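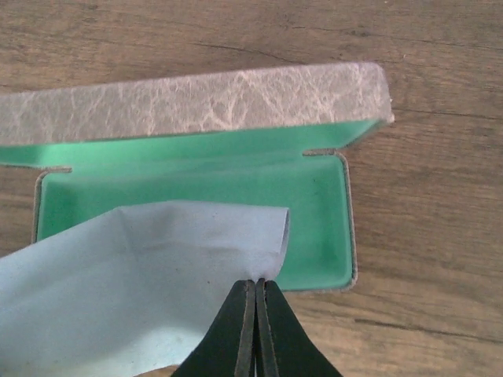 挂牌卖房之前的收拾,跟平时打扫是两码事。平时打扫是给自己看的,柜门一关就算干净;买家会把柜门拉开,还会把头伸进去闻一闻。我卖过两回房,头一回花200块买了一堆香薰,中介进门先开窗。第二回学乖了,主力工具就是一块浅蓝色的超细纤维布,眼镜盒里那种,木桌面旁边随手一放,看房前抓起来就能用。水龙头、门把手、开关面板,擦的都是巴掌大的地方,偏偏人人都要摸。

下面这些是两回卖房攒下来的,顺序随意。

开关面板
先断电闸,布上沾一点点洗洁精水,拧到不滴水再擦。别往面板上直接喷,喷完跳闸,看房的人摸黑参观,价格也跟着摸黑。面板发黄擦不回来的,换新的,螺丝槽拧成竖直方向,强迫症买家会在心里给你加分。

玻璃和镜子
阴天擦。大太阳底下水干得快,留一道一道的印子,擦得越勤快越像斑马。超细纤维布不要跟毛巾一起洗,会粘一身毛,也不要放柔顺剂,放了就跟抹布里的泥鳅一样,什么也吸不住。

墙上的钉眼
网上有人教用牙膏补。我试过,远看还行,走近有薄荷味。买一小管补墙膏,刮平,干透,细砂纸打两下,再点漆。点漆之前找块不起眼的地方试色,当年剩下的那半桶,颜色多半已经跟墙各过各的了。

下水道气味
不常用的地漏,存水弯里的水会蒸发掉,味道就上来了。看房前一晚倒一杯水进去。客卫的地漏最容易忘,买家倒是从来不忘。

冰箱
只要冰箱随房走,就会有人打开看。过期的酱料扔掉,密封条的褶子里用旧牙刷刷一遍。冰箱贴收起来,尤其是外卖店送的那些,贴了28张,等于告诉人家这厨房没人做饭。

会响的门
铰链轴上抹一点凡士林,来回开合几次,多的擦掉。食用油也能用,管一个星期,之后又黏又招灰,响得更难听。

衣柜
清掉三分之一。衣服塞满了,买家只会觉得柜子小。清出来的东西别全堆进阳台储物间,他们也看那里。我第一回就堆了,门一开,滚出来一个瑜伽球,直奔人家的小孩去了。小孩很高兴,房子没卖成。

灯泡
一间屋里的灯泡色温要一样。一黄一白并排亮着,客厅像便利店和烧烤摊合租。坏的先换,哪怕你已经在那片黑里安然住了三年。

气味收尾
不要现烤面包。这招流传太广,买家一闻到面包香就开始找霉斑。开窗通风18分钟,关上,够了。为什么是18分钟?我家楼下那趟垃圾车正好隔这么久绕回来一次。

看房当天
马桶盖放下,猫砂盆带走,猫也带走。贵重物品和药收进包里随身带着。然后出门,别在家里跟着人转,更别解释那块地板为什么颜色不一样,人家本来没看见。

家电说明书和备用钥匙装一个袋子,写上哪把开哪扇门。我那袋子里有把钥匙至今不知道开什么的,交房时一并交了出去。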